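Hotel group's laundry pledge leaves plenty unsaid

14th December

Hotel group Cura says it will cut its laundry water use by more than 22 percent next year, mainly by changing sheets every third night unless guests ask for fresh ones. The plan starts at its Trostcombe hotel in April and will later reach the rest of the chain.

The company calls it the biggest green step in its history. That may be so, but the two-page statement put out on Tuesday is short on detail. It gives no figure for how much water the hotels use now, so there is no way to tell what the saving would amount to. It also leaves out towels, which go through the wash far more often than anything on the bed.

Then there is the money. Cura pays an outside laundry, Moroz, by the load. Fewer loads mean a smaller bill, yet the statement does not mention lower costs once. Room rates are staying where they are. Guests who skip a change of sheets will get a voucher for a hot drink, good on weekdays before noon.

The Trostcombe hotel has 253 rooms, and housekeeping staff there have been told their hours are "under review." The company would not say whether fewer sheet changes will mean fewer shifts. Moroz did not reply to a request for comment.

A rival chain, Betia, tried much the same thing two years ago at a hotel with 364 rooms. It promised to publish the results after the first summer. They have not appeared, and the page that carried the promise is gone from its website.

Cura points to its own survey, in which 67 percent of guests said they would be happy with fewer changes. The survey asked people leaving after a stay of one night or more - and a guest who stays one night would never notice the difference.

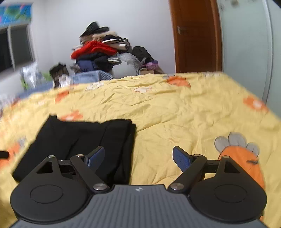

Bedspreads are not covered by the new schedule at all. Asked how often they are washed at present, the company said only that they are cleaned "as needed," and that it had no plans to publish a timetable.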